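Dyeing With Kitchen Scraps: What We Learned About Color
Project report by Tanko Danladi
November 2022

Why I picked this

My grandmother used to dye yarn with onion skins, and I had always wondered how something so papery and brown could give such a bright gold. So when our class was told to choose a topic in everyday chemistry, I signed up for natural dyes before anyone else could grab it!

What we used

We cut 24 squares of plain white cotton from an old bedsheet. Our dyes were yellow onion skins, red cabbage, beets, black tea and turmeric. Half the squares were soaked overnight in alum, a mordant (a salt that helps dye hold on to the fiber), and the other half went in plain water.

Each dye bath was kept at 70 degrees Celsius for an hour. That was harder than it sounds, and I spent most of the first afternoon fiddling with the hot plate knob. We rinsed the squares in cold water, dried them in the shade, and then washed every one of them 5 times with the same soap.

How the colors held up

Turmeric was the star on day one, a yellow so loud you could spot it from the hallway. It faded badly on the windowsill, though. Onion skin with alum barely changed, and it is my favorite of the whole set. Beet was the heartbreaker: a gorgeous pink in the pot and a sad beige after the second wash. Store-bought reds and pinks are usually made with synthetic dyes, and after this project I have a lot more respect for how well those stay put.
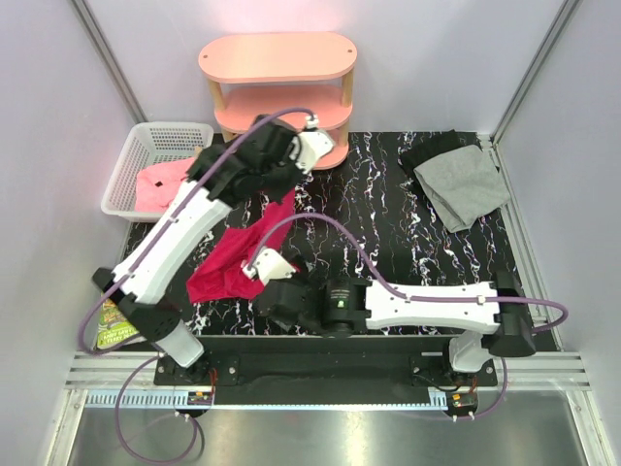 What I would change

I would weigh the plant material properly. We went by handfuls, so our cabbage bath was probably much stronger than our tea bath. I also want to try wool, which is supposed to take color better than cotton, and a splash of vinegar in the cabbage (it turns pink, I tested a spoonful in a cup and could not stop grinning).

The squares are pinned up next to the classroom sink, with the unwashed ones in the top row.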